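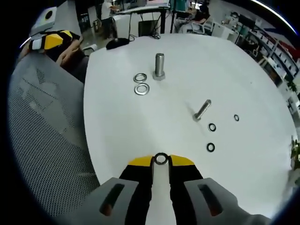
August, evening

Small parts again all day. Started at eight with the O-rings, because yesterday I left them for the afternoon and my hands were already tired by then. They are the worst of the lot. A bolt you can grab almost any way you like, but a rubber ring lies flat and the fingers have to come down right over it, open just a little, and close without pushing it along the table. If I press too hard it folds. If I don't press enough it stays behind when I lift.

We are supposed to have 1,000 good demos for the fastener set before the arm goes to Arnstead. I closed the day at 623. The sheet said 500 and something this morning, so it was a decent day, though I threw out a fair number after lunch when I watched them back. In most of those I had hesitated over the part. The model picks that up. Last month it learned to hover over every washer for two seconds before doing anything, and that was all me.

So now the rule is decide first, then move. I look at the ring, pick the approach, start recording, go. If I change my mind partway I let it finish and mark it bad.

Wrist is sore on the right side, below the thumb. The grip on the Dolan handle is too fat for me. I wrapped tape around the trigger to bring it closer to my finger and that helped some. Asked if we could get the smaller handle and was told it is on the Grulus order, which was also the answer in June.

Tried the remote setup for an hour before lunch, to compare. Sitting down is nice. But there is a lag, small, and with bolts it doesn't matter and with rings it does. I kept closing early. By hand I can feel the ring give a little when the fingers meet on it and I know I have it. With the remote I am going by the picture and hoping. I got nine usable ones in the time I would normally get forty. Wrote that up and sent it in. I'd like to keep the remote for the big parts and do everything under a certain size by hand.

The white table is still a problem in late afternoon. It's shiny and the light comes off it. I moved my chair around to the other side around four and it was better from there. Need to ask about a matte sheet, though then the earlier demos won't match the later ones, and I can hear the argument already. Maybe mixed is good. I don't know enough about the training side to say.

Ran the current model on the test arm at the end of the day, just the bolts. It picked up the standing ones without trouble. The ones lying down it takes by the threads every time, even when the head is closer. I checked and I do that too. Will do 200 tomorrow picking from the head end and see if it changes anything.

Jestercombe people want a video of it sorting by Friday week. I said bolts and washers yes, rings no.

Home by half past six. Leftover rice and eggs. Noticed I was picking up the spoon straight down from above with two fingers. Ice on the wrist, then bed. Tomorrow rings first again, then the 200, and call about the handle.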